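Gateck Pine Worktable Review: $329 for a Table That Dents if You Look at It

Flat-pack, softwood, and sold as "workshop grade." I had my doubts. 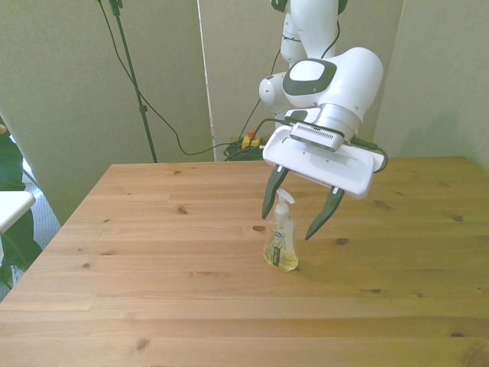 The light pine top, with its grain and scattered dark knots.

The Gateck listing leans hard on the phrase "workshop grade," and I have learned to be careful around words like that. My last table, a Drostard, was sold as "professional" and had a leg that came loose twice in its first winter. So I went into this one in November with my arms folded.

Assembly took me most of an evening. The instructions are all drawings, and the drawing for step 10 shows the cross rail upside down. I only noticed when the holes didn't line up, and by then I had to back out four bolts. The bolts themselves are decent. The hex key that comes with them rounded off before I was done, so use your own.

Now the top. It is pine, and pine is soft. I like the color and the grain is pleasant enough, but a dropped clamp left a dent I can feel with my thumb. Gateck says the surface has a "protective finish." I set a coffee mug on a corner overnight and got a ring. It sanded out in a few minutes, but then I had a bare patch that had to be oiled, so I ended up oiling the whole thing. Two coats, my oil, my Saturday.

The maker claims a load of 400 pounds. I can't say if that is true and I am not going to find out. I did put 200 pounds of bagged sand in the middle and left it there for a week, and a straightedge showed no sag I could measure. Fair enough. Side to side is another story. Push on the short end while you are planing and the whole table sways. Screwing it to the wall fixed that, but then why am I paying for the cross rail?

For comparison, the Lopes table is a little smaller and has a beech top, which takes knocks better. The Uren costs less and wobbles more - I sent mine back.

If you sort parts, wrap packages, or do light glue-ups, the Gateck will do the job and it doesn't look bad doing it. For hand planing or anything with a hammer, I would keep shopping. At $329 I expected a better finish and a correct set of drawings. Wait for a sale, and buy a can of oil while you are at it.

Rating: 3 out of 5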